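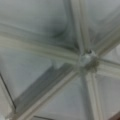 Sunday, August 2, 2020

My grandmother's handwriting sloped so far to the right that it looked as though it was trying to get off the page. I've been spending a lot of time with it this winter, because back in February my aunt finally handed over the recipe books, and then of course the world shut its doors and I had more evenings at home than I'd had in years. So I've been cooking my way through them, slowly and not at all in order, and I promised a few of you I'd write something about how it's going.

There are two books and a biscuit tin. The books are proper hardbacked exercise books, the kind you'd have bought for a child going up to high school, and the tin is full of loose bits: backs of envelopes, a page from a feed merchant's calendar, a recipe for pickled onions written on the inside of a flattened tea packet. Nan never threw out a piece of paper with a blank side. I'd love to say she was organised about it, but the fruit cakes are filed with the jams and the jams are filed with a remedy for chilblains, and I have yet to find any sort of system. My aunt says Nan always knew where everything was, and I believe her, because Nan was like that with people as well.

The first thing I made was the lemon delicious, which I chose because I remembered it and because the lemon tree out the back was groaning. I remembered it coming to the table with a sort of golden hat on and the sauce hiding underneath, and Nan telling us all to wait, wait, it was too hot, and Pop not waiting. The recipe is four lines long. It says butter the size of an egg, and it says a cup of sugar "or less if Frank is coming," and it doesn't mention oven temperature at all except for the word "moderate." I had three goes at it before it tasted right. The trick was the butter. Eggs were smaller in 1956, or Nan's hens were, and once I cut it back a bit the whole thing came together and I stood at the bench and ate a good half of the dish with a serving spoon.

After that I got bold and went on to the yeast section (I say section, it's three recipes and a bus timetable). There's a bun loaf in there that nobody in the family can remember her making, which has caused more discussion than you'd think. My cousin is certain it came from a neighbour. My aunt thinks it was a wartime thing from Nan's own mother. At the top of the page, in pencil, it just says "Haltetti bun, C.P." and for weeks I had no idea what to make of that. I thought Haltetti might have been a brand of flour, or somebody's surname.

So I did what I always do when I'm stuck, and rang Clementina Peixoto. Those of you who've been reading for a while will remember Clementina from the quince paste business. She ran the tea rooms at Proscombe for years and years, and she's one of those people who can hold an entire district in her head, who married whom and what they brought to the supper. I read her the page over the phone and there was a long silence, and then she started laughing. The C.P. was her own mother, Carmela. Haltetti was the name of the boarding house her mother had cooked in when she first came out, up on the hill behind the Proscombe railway yards, and the bun loaf was what they gave the men on Saturday mornings. Clementina hadn't tasted it since she was a girl and had always assumed the recipe was gone.

I'm not too proud to tell you I had a bit of a cry after I put the phone down. Two women I'd never once thought of as knowing each other, and there they were on a page together, swapping a bun.

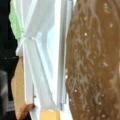

Naturally I had to make it then, and make it well, with Clementina waiting on the result. It's an enriched dough, quite sticky, with orange rind and caraway and a little bit of potato water, and it wants a long slow rise, longer than you'd believe. I used 500 grams of flour and 5 grams of dried yeast, having worked backwards from "flour to fill the blue basin," and I left it overnight in the laundry with a tea towel over the top. The first one was a brick. I'd let it get too cold, I think, the laundry being what it is in July. The second I put beside the hot water system and it rose up beautifully, and I glazed it with milk and sugar the way the page says and baked it until it sounded hollow.

I drove half of it over to Clementina's and left it on the verandah in a cake tin, then went and stood back by the gate like a girl guide while she opened the door. She cut a slice on the spot. She said it needed more caraway. Then she said it was her mother's kitchen, and neither of us said much for a minute, and then she asked if I'd mind leaving the tin.

Chathurika Sikder from the library has been very kind about the practical side of all this. I'd been worried about the books falling to pieces, and the tin especially, as some of the envelopes have gone so soft along the folds that they're nearly cloth. She talked me through keeping them flat and dry and out of the kitchen, which I'm ashamed to say is exactly where I'd had them, propped up against the toaster. Now I photograph each page and cook from the copy. I've got 392 pages and scraps done so far, with the second half of the tin still to go, and I've started typing them up of an evening with the heater on my feet. I'm leaving her spelling exactly as it is. She wrote "desert spoon" every single time and I wouldn't change it for anything.

What I'm not sure about is how much to tidy the rest. My cousin would like a nice clear set of recipes she can follow, with oven temperatures and metric measures, and I do see her point. But then you'd lose Frank and his sugar, and the note beside the ginger fluff that says "good, but not as good as Lanz's," and I would dearly love to know who or what Lanz was. Clementina doesn't know, and if Clementina doesn't know I'm not hopeful. For now I'm typing Nan's words on the left-hand page and putting my own notes on the right, and the family can use whichever side they like.

Next up is the steamed golden syrup pudding, and after that I've promised my neighbour a go at the green tomato pickle, though it'll have to wait for tomatoes. If any of you had family out Proscombe way or over towards Zunton, and you remember the boarding house or the bun or anybody by the name of Lanz, please do leave a comment or drop me a line. I'll put the bun loaf recipe up later in the week once I've sorted out the caraway.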